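The launderette in Prisley opened at 8 this morning, as it has for 14 years. Its owner, who moved over from Illimville, says most people wash too much at once.

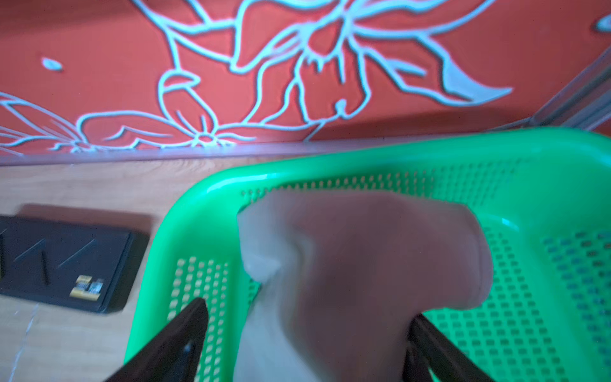
"Socks go missing in the sheets," she says. "Shake the sheets out first — you'll find them."

She charges by the load and won't put prices up in March. The bus from Jundley brings in students, and she knows most of them by their bags.

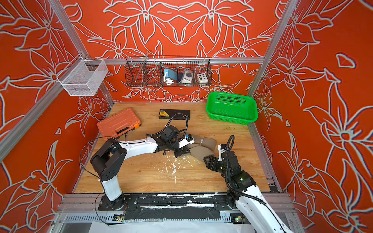 Would she take on a second shop? "No. I looked at one and the rent was silly." She would like a new dryer, though, and somebody to cover Saturdays.

3/28/03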